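Drolluddale Household Water Hardness Readings

Data card and README, release 2
Last revised January 23, 2023

Summary

This dataset holds 4,000 readings of tap water hardness taken in homes in and near Drolluddale. Each row is one sample from one tap, with the hardness result, the sampling conditions and a code for the supply zone. The readings come from 600 households across 47 supply zones. Most households gave more than one sample, and a few gave a long run of them.

The data was gathered to help people set water softeners, pick descaling intervals and compare neighbouring zones. It was not gathered to test whether water is safe to drink and has no fields that would support that.

Files

readings.csv - one row per sample, the main table
households.csv - one row per household, with zone code and plumbing notes
zones.csv - one row per supply zone, with source type
kits.csv - batch numbers and expiry months for the test kits
CHANGES.txt - differences from release 1

All files are UTF-8, comma separated, with a header row. Text fields that contain a comma are quoted. Missing values are left blank. Release 1 used -9 for missing values in the hardness column, so scripts written for it will need a small change.

Fields in readings.csv

sample_id: unique text key, never reused
household_id: links to households.csv
month: month of sampling as a number from 1 to 12
tap: kitchen, bathroom, utility, outdoor or other
first_draw: yes if the tap had not been used overnight, no otherwise
softened: yes, no or unknown
method: drop or strip
hardness: milligrams per litre as calcium carbonate
repeat_of: sample_id of the earlier sample, if the row is a repeat
flag: see below

The exact day of sampling was recorded on the paper forms but is not released.

Methods

Two test methods were used. The drop method is a titration: reagent is added to a measured volume of water until the colour changes, and the drop count is converted to a hardness value. The strip method compares a dipped strip with a printed colour chart and gives a band, not a point value. For strip rows the hardness column holds the middle of the band. Do not average drop and strip rows together without allowing for this.

Drop kits were issued under the project name Talus and strips under the project name Cuautle. These names appear in kits.csv and in the older forms. They refer to the two rounds of collection and have no other meaning.

Both rounds asked for cold water only. The tap was to be run for a short time before filling the sample cup, except where a first-draw sample was wanted. Cups were rinsed twice with the water under test.

Flags

A - reading outside the range printed on the kit
B - kit past its expiry month when used
C - softener status on the form disagrees with households.csv
D - handwriting unclear, value entered by a second reader
E - repeat differs from the first reading by more than two drops

A blank flag means that no check failed. It does not mean that the reading was confirmed. Where more than one flag applies, the letters are joined in alphabetical order with no space.

Known problems

Strip results in the top band are capped. The chart had no step above it, so very hard water is under-reported in that round.

A batch of 70 drop kits was stored in an unheated outbuilding over winter. The reagent may have been affected. These kits are marked in kits.csv with cold_store set to yes, and the rows that depend on them are kept in the main table without a flag. Users who want a cautious subset should drop them.

Zone boundaries changed in May, part of the way through the second round. Households are listed under the new zones throughout. The old zone code is kept in households.csv as zone_old.

Rented flats are under-represented. Outdoor taps were sampled mostly in the warmer months, so tap and month are not independent.

Suggested use

For a typical value by zone, take unsoftened cold kitchen samples, method drop, first_draw no, and use the median. The mean is pulled upwards in zones fed by boreholes. For zones with few drop rows, report the strip band in words and leave out the point value.

Loading

The tables load without special options in common spreadsheet and statistics packages. Read household_id as text - some codes start with zero and will lose it if treated as numbers. The Ultent import template, supplied with release 1, has been withdrawn.

Licence and corrections

The data may be copied, changed and shared if the source and release number are given. Corrections should quote the sample_id and the field in question. Accepted corrections are listed in CHANGES.txt at the next release. 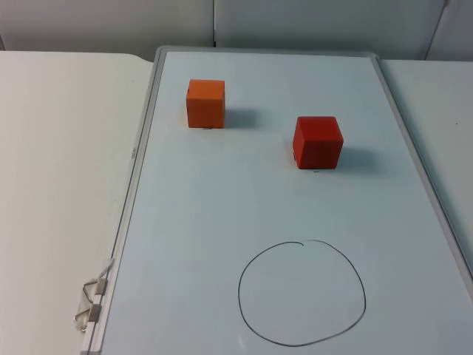

Requests to remove a household are handled separately. They take effect at once in the master copy, and the sample_id values concerned are retired.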